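Flaven hand-held gripper kit, anyone using it for cloth?
Forum: Kits and Reviews > Grippers
Page 1 of 1

juretthorpe_dem
Got the Flaven pair at the start of December, the 2 gripper set, not the single. Paid 1145 with the case. Want opinions before my return window shuts. Doing folding only, shirts and towels on a bed. So far:
good - balance is fine, trigger is smooth, swapping fingers takes a hex key and no swearing
bad - strap is junk, manual is four pages and two of them are warranty
Recording at my place in Juretthorpe most evenings. Start position for a cloth below, always start it in a heap.
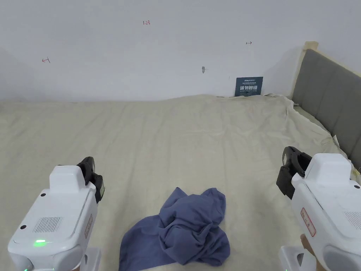 Blue cloth, both grippers, in the start position.

costelp
1145?? It was 800 when I bought mine. Did they change anything or just the price

juretthorpe_dem
case and a second set of fingers. thats it as far as I can tell

costelp
So you paid 345 for a case and fingers. Send it back.

viorica_c
Not that simple. The 800 one was the old trigger, the one that sticks. I had it, I returned it. If Dem's is smooth then its the new one. Dem does yours click at the end of travel?

juretthorpe_dem
no click

viorica_c
New one then. Keep it.

costelp
My old one doesn't stick either. Cleaned it once, fine since. Still not worth the difference imo

sanzi_capraru
Question from someone about to buy. How is it on thin stuff? I need pillowcases and kids tshirts mostly. Tried the Cabello at a friends workshop and it kept grabbing the sheet underneath along with the shirt. Drove me nuts, every third take in the bin.

juretthorpe_dem
Same problem here, smaller. What helps me:
go in shallow, nearly flat to the bed
pinch a fold that's already standing up, dont dig
pull the sheet tighter than you think (I don't always, lazy)
Narrow tips are the main reason I picked these over the Cabello. Wide pads are nicer on towels but on a hem they're hopeless. With the tips almost closed you can get just the edge of one layer.
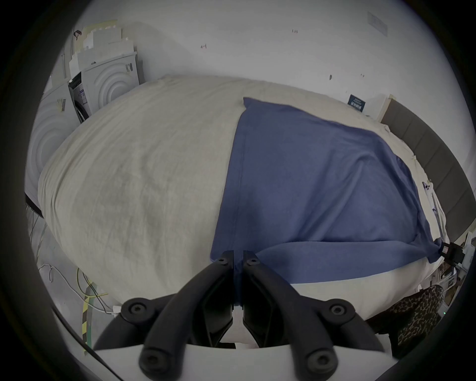
And you do want to approach with them nearly shut like that, open late. Opening early I always catch bedding. Took me a week of bad takes to work that out, the manual says zip about it.

sanzi_capraru
ok thats useful thx. And weight? I have small hands, two hours at a time

juretthorpe_dem
667 g each on my kitchen scale. Two hours is a lot. I stop at one. Wrist goes before the arm does

lacri_d
Wrist is the dealbreaker for me. We ran four people on Flavens at work and two of them switched to the Cabello inside a month. Heavier on paper but the grip sits further back so it doesn't tip forward. Reviews never mention it becuase reviewers hold the thing for ten minutes.

costelp
^ this

viorica_c
Disagree. The Cabello handle is huge. Fine if you've got hands like Costel, not fine for Sanzi who just said small hands. Borrow both if you can.

lacri_d
Fair on the handle. You can get a slim sleeve for it though. Extra money, yes.

costelp
everything is extra money with these people

sanzi_capraru
Anyone tried the Hello subscription they push at checkout? Says they check your takes and tell you which ones are usable.

viorica_c
Used it for one month. Turnaround was ok, comments were vague. "Improve grasp" on maybe half of mine. Improve it how? Cancelled.

lacri_d
We kept ours. Saves me going through everything myself, and they caught a sync problem between left and right that I'd missed for days. Would not pay for it as one person at home.

juretthorpe_dem
Didn't sign up. I watch my own at double speed with a coffee. Boring but free

juretthorpe_dem
Update, wrote to Flaven about the strap. They're sending a wider one no charge, answered same day. So support gets a plus from me. Keeping the kit I think. Will try the slow approach on bath towels next and post if the fingers slip, thick terry is where I expect trouble.

costelp
still say overpriced but ok, strap for free is decent. did they say if old kits get it too

juretthorpe_dem
didn't ask, sorry. Email them w your order number

costelp
will do

sanzi_capraru
Going to try borrowing a Flaven first. Lacri can you link the slim sleeve just in case?

lacri_d
Sent you a PM, shop links get eaten by the filter here.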